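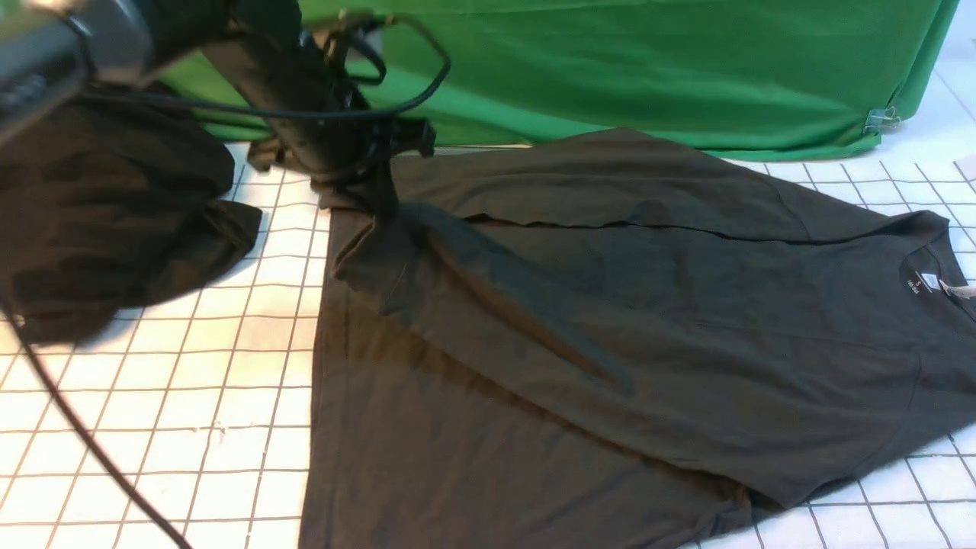

The summer clothing drive in Clesau closed on Jun 21, 2023 with over 252 garments handed in, most of them T-shirts and light sweaters. Everything is now being folded before it goes to the shelters in July. Dark crew-neck shirts are laid out on a white surface with a printed grid, and the lines help keep the folds straight. Shirts with a readable size go into the adult or youth boxes. Those with a worn label are measured across the chest first.

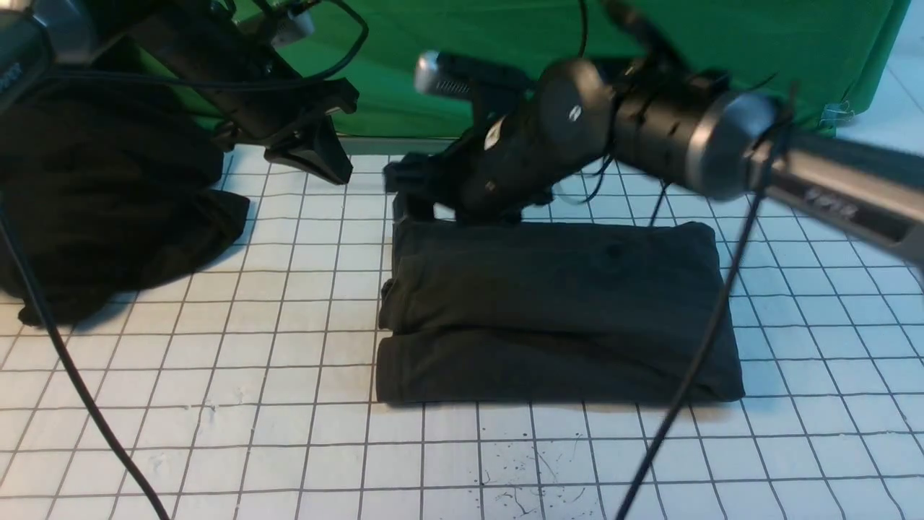
Wanditz Community Center | Clothing Exchange Team

A shirt is ready for the box when it is folded into a flat rectangle, wider than it is deep. Each box takes 30 shirts, with the darker colors at the bottom. Torn or stained items are set aside for the rag bin at the Joubert Street depot.

Thicker pieces take longer. Brown and black items look much alike once folded, so they are sorted by color in daylight and kept in separate piles. Soft fabrics that will not hold a crease are rolled and packed along the sides of the box.
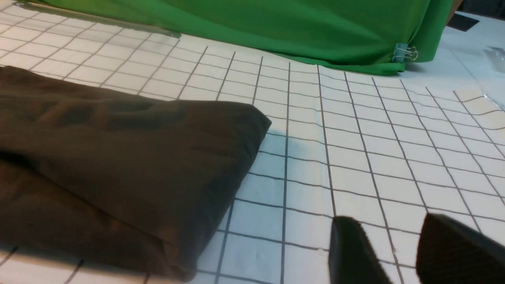
Next collection

The team will accept clean clothing again in July at the Pokbridge entrance, from 4 to 9 p.m. Please empty all pockets and bring items in closed bags. Shoes and bedding are not accepted.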